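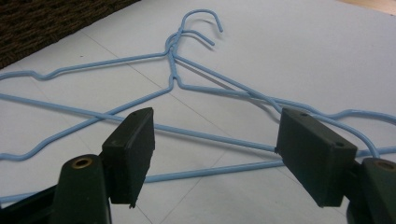

Vasilică Bucur wrote:
Same trouble at our counter with the light blue ones. The hooks are fine. It's the neck, where the wire is twisted. One neck rides over the other and after that you can pull on the shoulders all day. Did you get anywhere with Flastau on this?

Ticket 2449
Opened: Feb 18, 2023
Product: Lusby hanger, light blue
Status: Solved (workaround)
Category: Handling and storage

Dorin Nistor wrote:
I opened this one. We ordered a carton of 1000 Lusby hangers for the alterations shop and use them for finished shirts and blouses. When we take one out of the basket, a second one comes with it, sometimes a third. Pulling harder bends the shoulder near the end, and then a shirt won't sit level on it. We didn't have this with the white ones from the same supplier. Is there a bad batch, or are we storing them wrong?

Flastau Support wrote:
Thank you for the report. Please tell us:
How the hangers are stored after the carton is opened.
Whether all the hooks face the same way.
Whether the tangling happens with hangers straight from the carton, or only with ones that have been used and put back.

Dorin Nistor wrote:
Stored in a woven basket next to the work table. Hooks face whatever way they land. Straight from the carton they are fine, they slide off the stack. It only happens with the returned ones.

Flastau Support wrote:
Then we don't think it is the batch. Hangers dropped in from above turn as they fall and the hooks end up pointing in different directions. A basket with sloping sides makes this worse. Please try the following and report back.
1. Empty the basket onto a flat surface.
2. Separate any pairs. Lay them flat first, then slide the top one toward its own hook. Do not pull by the bottom bar.
3. Turn all hooks the same way.
4. Put them back in the basket standing up, hooks at the top.

Dorin Nistor wrote:
Did this on the white board we keep on the table. Step 2 does help. With both hangers flat you can see which neck is on top and you move that one. Pairs that would not come apart in the air came apart on the board. Step 4 did not work for us. They stay upright until the first few are taken, then the rest slide down and we are back where we started.

Flastau Support wrote:
Noted. How deep is the basket compared to the hangers?

Dorin Nistor wrote:
Shallower. The hooks stick out over the rim when they stand. I'm going to try them one at a time, turned on end.
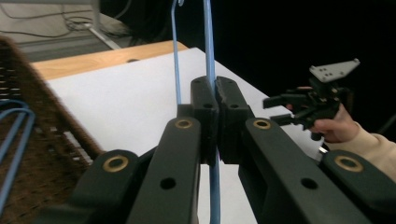

WORKAROUND

Put the hanger in by one shoulder, narrow end down, and lean it against the side. Next one in the same way, hook on the same side as the first. Take from the front. We did this for the rest of the week and had one pair stuck together, from the bottom of the basket, probably an old one we missed.

It takes a little longer when you are putting them back. Going the other way it's faster, so it about evens out.

The ones with bent shoulders we straightened by hand over the table edge. Some kept a slight wave. I use those for skirts with clips.

Flastau Support wrote:
Good to hear. We will add the shoulder-first method to the storage sheet for the Lusby line. If you want to avoid the basket, a Cuvard floor stand holds them by the hook and can be folded away. Setting the ticket to Solved.

Vasilică Bucur wrote:
Read down to the workaround now, thanks. Our basket is deeper than yours, so I'll try it standing up first and then your way. Are the Tabrizi hangers any better for this? We have a carton coming in April and I can still change it.

Flastau Support wrote:
Tabrizi hangers have the same twisted neck, so expect the same behavior in a basket. Please open a new ticket if you want the order changed.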